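Folding T-Shirts and Small Cloths on a Slick Tabletop

Home > Laundry > Folding
Author: Samira Dabbas
Updated: 2020-01-18
Article no. 3857

This procedure covers short-sleeved T-shirts and small flat cloths folded on a hard, smooth surface such as a sealed counter or a coated table. On a bed or an ironing board the fabric grips the surface and stays where it is put. On a slick top it slides, and the usual sequence has to be changed in two places. The changes are in steps 2 and 4.

What you need

A clear area at least twice the width of the garment when it is laid flat. For most adult shirts a table 23 inches deep is enough if the shirt is laid with the hem toward you.
A shallow basket or bowl for the unfolded pieces.
A second container or a shelf for the finished stack.
A folding board is optional. The measurements below were worked out for the Virnska board, but any stiff rectangle 9 inches wide will give the same result.

Before you start

Wipe the surface and dry it completely. A damp patch will hold one part of the cloth while the rest moves, and the fold comes out skewed. Clothes should be fully dry as well. Cotton jersey folded with moisture in the seams will keep a crease at the collar and sleeve joints.

Sort by size first and color second. Sorting by color alone produces stacks with mixed fold widths, and these lean.

Opening out a twisted shirt

Jersey comes out of the dryer as a rope more often than not. Do not try to flatten it by pressing on the middle. Take one end in each hand, raise the shirt slightly clear of the surface, and find out which half is twisted before doing anything else. The loose half is left alone. Work the twisted half around against the direction of the wrinkles until it opens.

A bright blue shirt shows up well against a black top, and the narrow section is easy to find. With dark garments it may have to be located by feel. 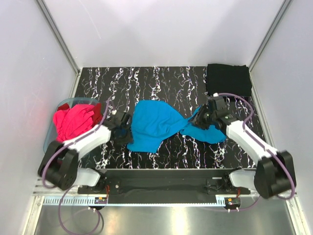

Folding sequence

1. Lay the garment face down. Collar away from you, hem toward you. Pull the two shoulder seams outward at the same time with equal force. Then pull the two bottom corners of the hem.

2. Anchor the collar. This is the first change for a slick surface. Place a flat weight of 2 pounds or less on the back of the neck. A hardcover book works. Leave it in place through step 3.

3. Fold the sides. Set the board against the collar, centered. Fold the left side over the board, then turn the sleeve back on itself so that it lies parallel to the side fold. Repeat on the right. Slide the board out toward the hem. If there is no board, fold each side to a line halfway between the shoulder point and the neck.

4. Fold from the hem in thirds. This is the second change. On a bed the shirt can be folded in half and then in half again. On a smooth top the upper layer travels during the second fold and the edges end up offset. Thirds give a shorter lift and less travel. Remove the weight, bring the hem up to one third, press with the flat of the hand, and fold once more to the collar.

5. Turn the piece over and check the front. The side edges should be parallel. A difference of a quarter inch is acceptable in a drawer. On an open shelf it will be noticeable by the fifth shirt.

Handling the unfolded pile

Keep the basket beside the working area, never on it. Reaching over a laid-out shirt is the most common cause of a shifted fold.

Take pieces from the top of the pile. Pulling a corner from underneath brings the neighboring piece out with it, and both then need to be opened again. Where pieces of different colors are heaped together, lift the upper one by a free corner and let it hang for a moment so that anything caught in it drops back.
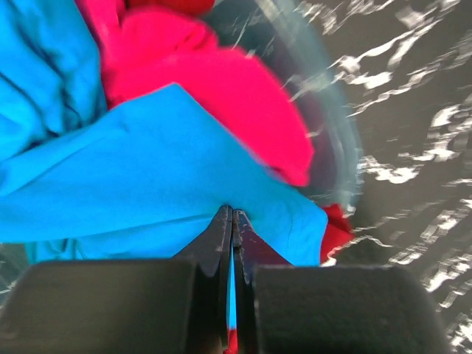 The pile should not rise far above the rim. Once it does, pieces slide off under their own weight and have to be shaken out again. Two half-full baskets are easier to work from than one full one, and the sorting by size can be kept intact if each basket holds a single size.

Small cloths are left until last. Fold them in half, then in thirds across the long side, with no weight and no board. Hems go to the inside. Cloths too small to fold in thirds without springing open are stacked flat.

Stacking

Alternate the direction of the folded edge with each shirt. The folded edge is thicker than the open one, and a stack built with all folds on the same side will tilt. Limit a shelf stack to 9 shirts. In drawers, stand the shirts on edge with the last fold facing up.

Related articles

Setting up the Tsikata drawer divider
Fold widths for long sleeves
Removing collar creases without an iron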